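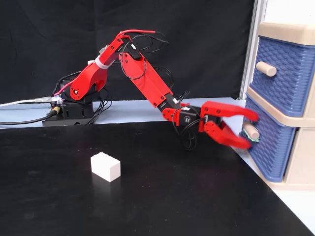 4. Putting small things away: what the drawers did to the desk

4.1 Why I ended up caring about handles

When I planned this study I thought the interesting part would be labels. I had a whole scheme worked out, with coloured dots and a little sheet to go with them, and I spent most of April printing the things. Then the first diaries came back from Levville and people were writing about handles. Page after page of it! One woman had filled the space I'd left for "contents of drawer" with a complaint that she could open the thing with one finger but needed the whole hand to shut it, and that by the time she'd found a free hand she had usually wandered off and left it open.

So this section is about opening and closing, and about what happens to pens, clips, batteries, bits of toy and the rest of it in between. Labels get their turn in section 6, and it's a short one.

A quick reminder of the set-up. We had 35 people, all of whom use a table or desk at home for more than one kind of work, and 18 of them shared that table with at least one child. Everybody got a small plastic drawer unit of the tabletop sort and was asked to keep it on the table for the whole study, wherever they liked, and to write down where things went at the end of the day. Ademir Honorato did the home visits in Karkville and I did the ones in Levville. We bought the units from Kılıçarslan, a household shop near the university, and paid full price for them, in case anybody wonders.

4.2 Where the unit goes

Nearly everyone put the unit at the side of the table, which I'd expected. What I hadn't thought about is which way it would face. If you stand it at the back, the drawers come out towards you and eat into the bit of table you're using. If you stand it at the side and turn it inwards, the drawers come out across your work, so you get the same problem from another direction, but you can at least see into the drawer without leaning over. People who turned it inwards told us they liked being able to slide a thing along the table and drop it in. People who kept it at the back mostly said they'd never considered moving it (fair enough, neither had I on my own desk).

The mat matters here too. A lot of our lot had some sort of desk mat down, and they thought of the mat as the place for work and the strip of bare table around it as the place for everything else. The unit went on the bare strip. A closed drawer therefore kept to its own side, and an open one poked out over the mat. Several people described this as the drawer "coming in", as though it were a visitor, and it bothered them enough to push it shut. I think that's rather useful. A drawer that opens over empty table can stay open all evening without getting on anyone's nerves, and in the diaries it often did.

You can see the kind of overlap I mean in Figure 1. The beige casing stands off to the left on the pale table, and the blue drawer has come out far enough to hang over the corner of the black mat.

4.3 What a knob asks of you

Small handles are fine for pulling. You pinch, you pull, the drawer comes, and if the unit is light the unit comes as well, which was the second most common grumble in the diaries after the shutting business. People got round it by putting a hand on top, or by loading the bottom drawer with something heavy. One man in Karkville kept a bag of coins in his. Ademir asked whether he ever spent any of them and he said no, they were there for the drawer.

The lower drawer gave more trouble than the upper part of the unit. To get hold of a handle that close to the table you have to bring your fingers in low and level, and anything lying in front gets knocked or has to be moved first. In practice a mug, a phone or a stack of post in front of the unit put the lower drawer out of action until somebody had a reason to clear the table. We found things in lower drawers that the owners had been hunting for all week. We also found that what went into them was neater, and my guess is that you only bother with an awkward drawer when you've decided to tidy up properly. I wouldn't lean on that too hard with a group this size.

The texture of the drawer front came up as well. Ours have a woven, basket-like pattern moulded into the blue part, and I had picked them for no better reason than that I liked the look. A few people said they'd stopped using the handle and just dragged the drawer along by the pattern with their fingertips. I tried it at home and it does work, more or less, if the drawer isn't full.

4.4 Single things and handfuls

I asked people to note whether they put things away one at a time or in handfuls, and they were surprisingly good about it. Handfuls went in at the end of the day, and the drawer was opened all the way for them. Single things went in during the day, through whatever gap was there already. If there was no gap, a single thing very often stayed on the mat, and by the evening it had become part of a handful.

Toy bricks are the clearest case. The families with children had them turning up on the table every day, and a lone brick is exactly the sort of object that isn't worth opening a drawer for. With the drawer already open, in it went. With the drawer shut, it sat there until someone else needed the space – or until it got carried off to another room in a pocket.

There's a catch, of course. Open drawers catch single things, and the open drawer is the one people find annoying when it comes in over the mat. I don't have a neat answer to this. Two of the families settled on leaving the drawer open while the children were up and shutting it afterwards, and both stuck with it right to the end, so it can be lived with.

Figure 1. A desktop drawer unit at the side of the table, with the empty drawer pulled out over the corner of the mat. Note the small beige handle tabs and the margin of bare table left around the mat.

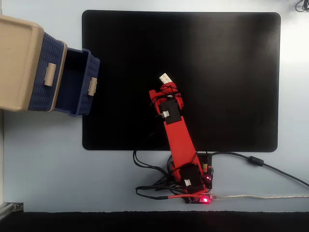 4.5 Comparison with the Prolitow trays

Before the drawers we had run a smaller round with open trays from Prolitow, and I'd promised in section 2 to come back to it. Trays are easy. There's nothing to open, so single things go straight in, and our tray diaries are full of cheerful entries for the first few days. After that the trays filled up and people began stacking things on top, and then the tray was simply a taller bit of mess with a rim round it.

The drawers filled more slowly and the tabletop stayed clearer for longer, but people forgot what was in them. When we asked at the final visit what was in the lower drawer, plenty of people opened it to check before answering. With the trays they could tell us from across the room, usually with a sigh. Which of the two you'd want depends a good deal on whether the table is meant to be cleared for meals, and that is where the next section picks up.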